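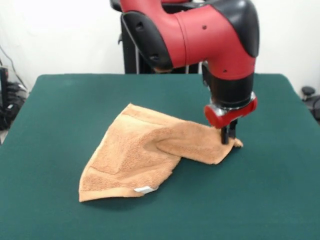 The hall at Lirkmont smells of floor polish and wet coats, and on the evening I visited every chair was taken well before the meeting began. People had come to talk about cannabis, or more exactly about whether the town should let a licensed shop open in the old Gebremichael bakery, empty since July.

Tarek Nimri, 76, had brought a flask of tea and a folder of newspaper cuttings going back further than I have been alive. He was against the idea for most of his life (his word was "stubbornly") and then his wife fell ill, and he found himself reading up on things he had once refused to discuss at the dinner table. He is still not keen on the shop window. He would like it frosted, please, and he told the council so twice.

Across the aisle sat Hiếu Trịnh, who wants to run the place and has already chosen a name, Zorura, which he says means nothing at all and was simply the only one his sisters didn't laugh at. His application runs to 200 pages. He let me hold it, and I can report that it is heavy! Most of it concerns locks, opening hours and where the delivery van may stop.

I had expected shouting, and there was a little, mostly over parking. The longest speech of the night came from a woman on Flunico Road who supports legal sales but would rather they happened on somebody else's road, and she got a very warm round of applause.

The council votes in 2 weeks. Tarek has asked for a seat near the front.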